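Molletix (restaurant chain)

Molletix is a chain of sit-down soup and sandwich restaurants, and I've been keeping this entry up to date since the Werkedow branch opened. It's run as a franchise, so each place belongs to a local owner who pays head office for the name, the menu and the right to use those orange awnings (I'm fond of the awnings, I admit it). At the last count I could find there were 87 branches.

The chain is best known outside its own customers for the Werkedow sponsorship row. In March the owner of the Werkedow branch agreed to pay for the stage at the town's refugee welcome fair, and head office, which had told franchisees to keep out of anything that might look political, asked for the name to come off the posters.
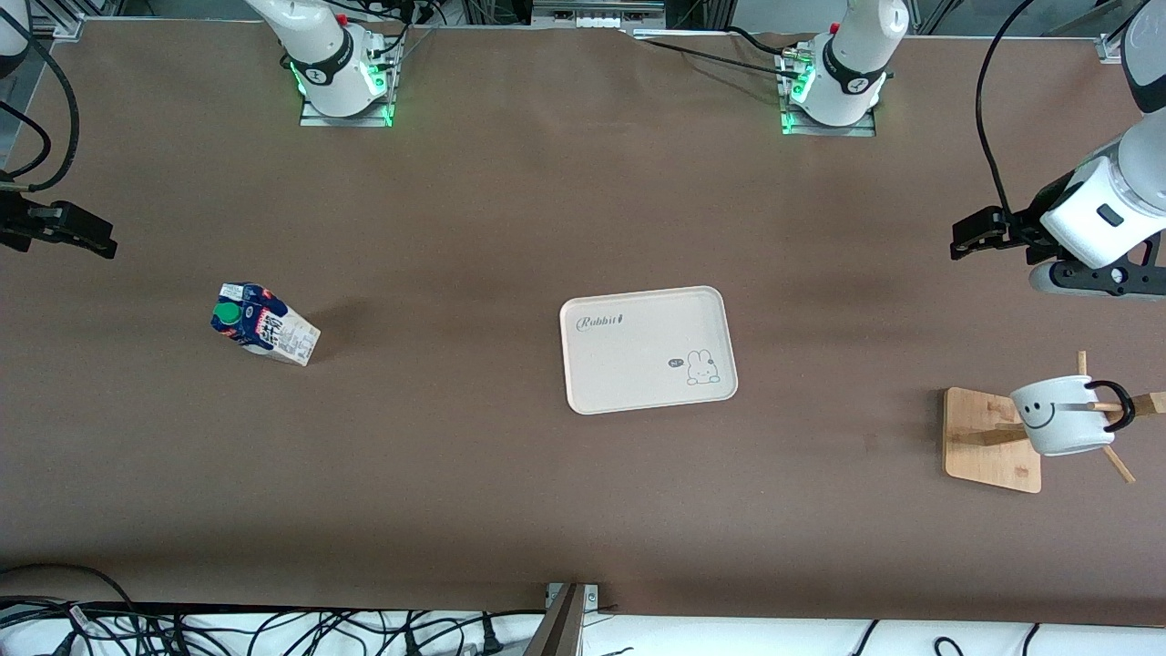
The owner said no. Her argument was that the franchise agreement covers what goes on the plate and over the door, and has nothing to say about a fair in a park. Head office pointed to a clause on "use of the mark", and I've read that clause more times than is good for me and still couldn't tell you who had the better of it!

A petition backing the branch gathered 343 signatures, and a rival one asking for the sponsorship to be dropped got 146. The fair went ahead on 15th April with the name still on the stage, and 540 free cups of soup were handed out, mostly leek and potato. Flimia, the bakery firm that supplies the chain's rolls, gave the bread and kept very quiet about everything else.

Head office later put out a short statement saying that branches could support local events "in their own name". Some franchisees took that as a climbdown. I'd call it a muddle, as the owners' own names aren't on the restaurants.

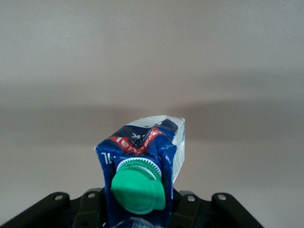 See also: Franchise disputes

Rinaldi, a pizza chain with a similar set-up, had a quarrel of the same sort over a school strike collection. It ended with a new rule that owners must ask first, and they mostly do. Molletix hasn't brought in anything like it so far, and the Werkedow branch has already put its name down for next year's fair.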